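Looking after a pair of hand-held grippers

These notes cover the pair of Biven grippers on the small table at Stoduncombe. The same routine does for the Kalinowski pair, apart from the finger pads, which are glued on and can't be swapped at the bench.

Before you start
Unplug both grippers and lay them on a folded towel. Wipe the handles and jaws with a barely damp cloth. Don't use kitchen spray on the marker plates. It leaves a film, and the tracking gets worse. A dry lens cloth is enough.

Jaws and pads
Open and close each gripper slowly by hand. If it feels gritty, brush along the slide with an old toothbrush and add one small drop of light oil. Wipe off whatever comes out. Change the pads when they go shiny, or after about 100 hours. Clean off the old glue with white spirit and leave the new pads overnight under a peg.

Marker plates
Each plate is held by 4 small screws. Do them up finger tight and then a quarter turn more. A loose plate will pass the start-up check and drift later on — check the screws first if the readings wander.

Cables
Coil them loosely, never around the handle. Leave enough slack to reach the far corner of the table without pulling. The Nanport lead (part 664) is the one that fails, nearly always within a hand's width of the plug. Bend it gently while watching the signal light, and replace it if the light flickers.

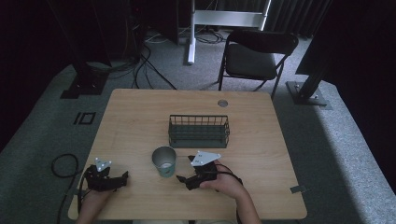 Both grippers over the table, with the cup and wire basket.

Trying them out
Use things from the kitchen cupboard. A cup is good for checking that the jaws close evenly, and a wire basket soon shows up a worn pad. Lift the cup by the rim, hold it for a slow count of five and put it down again. Do the same with the other hand. If it twists as it comes up, one pad is sitting higher than the other.

Storage
Keep them in a lidded box with the jaws slightly open. The box should be at least 70 cm off the floor, away from the radiator. Spare screws go in the jar marked "plates".

Last updated 5/15/19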